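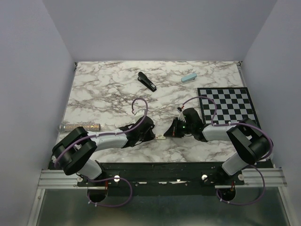 Overview camera, Pasitik bench: both arms at the front of the table with a small cream-white piece between the grippers. Two staplers and the checkered board behind.

Pasitik bench handling data

Data card, release of 27/10/2019
Maintainer: Marites Javier, Ketance process group

Summary

Pasitik is a set of 1,768 teleoperated episodes recorded on a two-arm bench at the Ketance returns shop. The shop receives used desk equipment from office clearances, checks it, and sends it to resale, repair or scrap. The data was collected to find out which parts of the checking work can be moved to the bench and which should stay with the hand inspection stations.

This card covers the recordings and the effect of the bench on staffing and job content. The second part is included because several readers of the June draft asked for it, and because the labels can't be interpreted properly without knowing who made them.

Contents

episodes/ – one folder per episode, with joint positions, gripper opening and video
labels/ – outcome, item type and operator notes
bench/ – layout notes and mounting drawings
staffing/ – role descriptions before and after, no personal data

Item types

There are 17 item types in the label file. Staplers are the largest group. Small rigid parts, tubes and flat items make up most of the rest. Item type is entered by the operator before the episode starts and is not corrected afterward, so a stapler that was swapped for another during setup may carry the wrong subtype. The field "item_general" is safe to use. The field "item_sub" should be checked against the video.

Views

Each episode has an overview view and at least one wrist view. The overview is suited to judging arm position and where items lie on the table. It is poor for small parts near the center, where the grippers often hide the contact point. For inspection labels use the wrist view.

The table surface is marble-patterned and glossy. Glints and veins in the pattern are picked up as edges by simple segmentation methods. Ekura, our internal viewer, has a mask option for this, but the mask also removes thin bright metal edges on the item. Leave it off for staplers.

Wrist view, stapler inspection

The inspection labels for staplers depend on four features: spring, cross pin, bracket and side rails. Operators were told to bring the open channel into view and hold it there before entering a label. If a feature can't be seen, the label is "not_visible", which must not be merged with "fault".

Opened stapler in the wrist view, held by both fingers at the lower part. The long coil spring and the cross pin are in view.
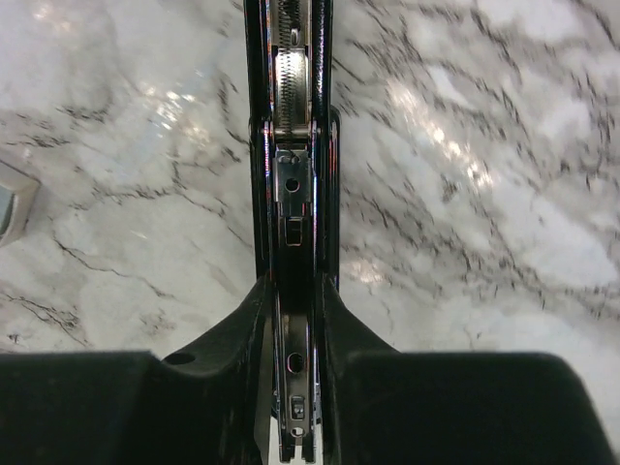
Changes to the work

Before the bench, an inspector at the Mercado Street floor opened each stapler, looked at the channel, pressed the spring, closed it and wrote a code on a paper tag. The work was repetitive for the thumbs and wrists and was rotated every hour. Inspectors also made the resale decision on the spot.

With the bench, the handling part is done through the arms and the judgment is entered on screen. Eleven inspectors have been trained as operators. None of the inspection positions was removed during the recording period, but two vacancies were not filled, and the staffing notes say so. Pay grade for operators is unchanged. A request for a higher grade was filed in June and is still open.

Effects reported by operators in the shift notes:

Less hand strain on long stapler runs.
More eye strain. The screen brightness was lowered and the break rule was changed to match the old rotation.
Loss of feel. A weak spring is easy to notice by hand and hard to judge from video. Doubtful units are therefore sent to a hand station.
Slower work on mixed boxes. Hand inspection remains faster there, and mixed boxes are no longer scheduled for the bench.
Less talk during the shift, as the operator faces the screen. Two operators asked to be scheduled at hand stations on alternate weeks and this was granted.

Operator notes are free text and were written for colleagues on the next shift. Names have been removed. They should not be used to rank operators, and speed per operator is left out of the release for that reason.

Known problems

Almost 200 episodes end before the item is released. They are marked "cut" and should be excluded from any measure of completion.
Clock offset between the overview and wrist views is not constant. Align on gripper opening.
Cables on the arms sometimes pass in front of items in the overview.
Version 11 of the label file changed "bent" to "deformed". Older scripts will skip these rows without a warning.

Access

Internal use at Ketance and by partner sites under the shared data terms. Corrections to labels go to Marites Javier with the episode number and the field name. Questions about scheduling or grades go to the shift office.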